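Moving the household wiki off the old server

26 November 2018

The wiki had been on the same machine in the hall closet for six years, and the disk started logging reallocated sectors in January.

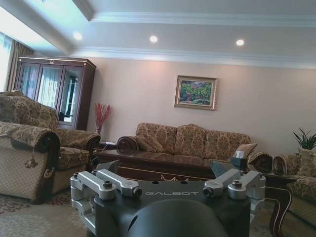 I exported everything to flat text first. The old software keeps each page as a row in a single table, with every revision stored in full, so the dump came to 3253 rows for 241 live pages. I kept the latest revision of each and put the rest in a compressed archive.

Link syntax was the slow part. Most internal links converted with one regular expression. The remaining 31 used a colon in the page title, which the new software reads as a namespace, and I fixed those by hand. Macarena's recipe pages were the worst of them.

Attachments are stored by hash with no file extension. Running "file" over the directory and renaming by MIME type worked for all but two scanned receipts, both truncated. Those are in the backup from Losen, so I restored them from there.

Search is faster. Page history before this month is gone from the web interface, and table sorting doesn't work yet. Bram Verstraete sent me a patch for the sorting that I haven't applied. The old machine stays plugged in until I've checked the nightly backup job.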